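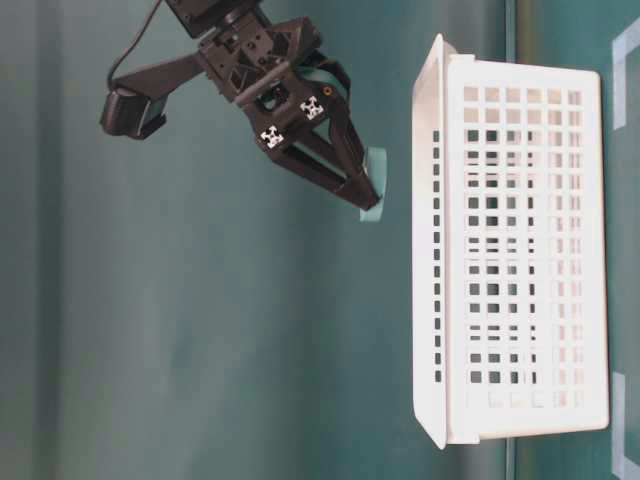
Gripper with one pale square tile, next to the white basket

Can a robot arm tidy small parts into a basket yet, or am I dreaming?

Posted by Marrow_Lane, 31 March 2019

Hello all, first post so be gentle. I run a little shop that sells craft tiles and mosaic bits, and the job I hate most in the world is putting loose pieces back into baskets at the end of the day. Sorting, dropping in, shifting the basket, starting again. We get through 1000 pieces on a busy day and my thumbs are not what they were.

My nephew keeps telling me that machines can do this now and that I should stop moaning and buy one. I've seen a Kestenus arm advertised second-hand and it would fit on my back bench (just). What I want to know is whether it would really manage flat little squares, all day, with me out at the front serving. Do you have to stand over it? And does the basket have to be in exactly the same place every time? Mine gets kicked about a fair bit.

I'm fairly handy – I rewired the kiln shed – but I've never written a line of code in my life. Thanks in advance!

Pin-yu Lai

Sort of yes, with a lot of small print.

Picking up one flat piece and letting go of it over a basket is well within reach. I've spent most of the winter on exactly that sort of job and the picking is the part I worry about. Thin things are a pain. If they lie dead flat on the bench the fingers have very little to get hold of, and if you come down a hair too low you're pushing on the table. Pale pieces on a pale bench are harder for the cameras too, so think about what colour your worktop is before you think about which arm.

As for the basket, you'll want to give it a home. It doesn't have to be fancy. Masking tape does me fine, a corner at each end of the patch where things are meant to go, and then anyone can put the basket back near enough where it was. I've seen people spend silly money on metal locating blocks when a roll of tape would have done.
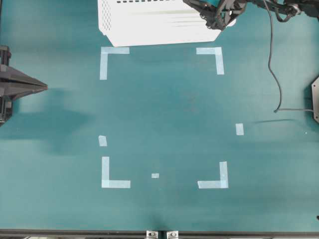
I'd also clear far more room than you think you need. The arm itself takes up one corner but its elbow goes wandering, and so does any cable you haven't tied up properly. I had one cable that snagged every 40 goes or so and it took me most of February to spot it. Clamp the bench top down as well if it's the sort that lifts off.

Would I leave it alone while I served customers? No, not yet. Mine will do 30 in a row quite happily and then drop one on the rim of the basket and carry on as if it had gone in. You need somebody within earshot, which rather spoils the point for a one-person shop. For the money I'd look at a tray feeder first, Kundley do a simple one, and see how much of the job is left over.

If you do go for the arm, ask the seller whether the gripper fingers are included. They very often aren't, and the ones I like cost nearly as much as a decent drill.

oldgit_nollar

Don't bother. Pay a teenager.

Tess in the shed

Bit harsh above! I bought a used Vanags arm for my button business and I love it, but I'd be fibbing if I said it saved me time in the first few months. Setting it up was my evening hobby the whole time (my husband has views on this). It now does one size of button into one tub. When I change the size I have to teach it again, and I can sort a good few handfuls myself while I'm faffing with that.

Pin-yu is right about the cables. I'd add lighting – mine got muddled every afternoon when the sun came round, so I put a blind up and that sorted it.

Are your tiles all the same size, by the way? If they're mixed I'd say wait a couple of years.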